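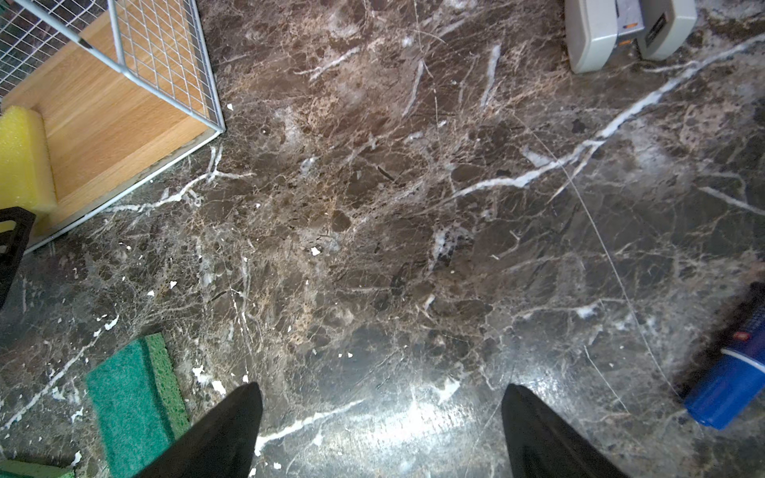

## 4. Sorting and storing the cleaning things

This section covers the wire storage cube and the sponges kept in it. Do section 3 (fitting the base panel) first. If the Andwood panel rocks when pressed at a corner, go back and reseat it before loading anything.

### 4.1 Before you start

You will need:

- the assembled cube, with its wooden base panel in place
- your sponges and scouring pads
- a soft broom or a dry microfibre cloth
- a dustpan

Clear a space on the floor next to the cube. Crumbs, flecks and stray hairs are hard to see on veined marble, especially where the light catches the polish, so look across the floor from a low angle as well as from above.

> **Caution:** Do not drag the cube over polished stone. The wire ends and corner rods can scratch it. Lift the cube with both hands, one on each side wall, and set it down flat.

### 4.2 Sweeping the floor

1. Take everything off the floor, including any sponges lying next to the cube.
2. Sweep towards you in short strokes, starting from the wall.
3. Lift the cube, sweep the patch underneath, and put the cube back.
4. Pick up larger chips by hand. Do not push them along under the cloth.
5. Wipe once more with a clean side of the cloth.

**Note:** Do not use the green scouring side of a sponge on marble, even on a dried-on mark. It will dull the polish. Vinegar and lemon-based cleaners are also unsuitable.

### 4.3 Sorting the sponges

1. Put plain foam sponges in one pile and sponges with a scouring layer in another.
2. Squeeze each one over the sink. If water comes out, leave it on the draining rack until it is dry to the touch.
3. Throw away any sponge that smells, crumbles or has a scouring layer coming loose at the edge.
4. Decide which pile is for dishes and which is for floors and surfaces. Keep to this. The Umumico label set has 11 stickers, and 2 of them are blank for your own wording.

### 4.4 Loading the cube

1. Place the plain sponges flat on the wooden panel, at the back.
2. Stand the scouring sponges on their long edge in front of them, with the pads all facing the same way.
3. Leave a finger's width between the sponges and the wire walls so that air can get through.
4. Put plastic racks and anything with a handle in last, on top or to one side. Check that no part sticks out where it could be caught by a foot.
5. Press down lightly on the load. The panel should not bend.

**Note:** The panel is wood and will mark if wet sponges are left on it. Wipe up drips straight away – a ring that has dried in will not come out with washing-up liquid.

### 4.5 Stacking a second cube

The Kenbridge grid walls can carry one further cube on top. Line up the corner rods, then fit the Lim connectors (part 93) at all four corners. Keep bottles and heavy items in the lower cube.

> **Caution:** Do not stack cubes on a floor that is still damp from mopping.

### 4.6 Upkeep

Empty the cube once a month and wipe the wire with a damp cloth, then a dry one. Check the corner connections at the same time. For loose corners, see section 6.

Revised 15 December 2019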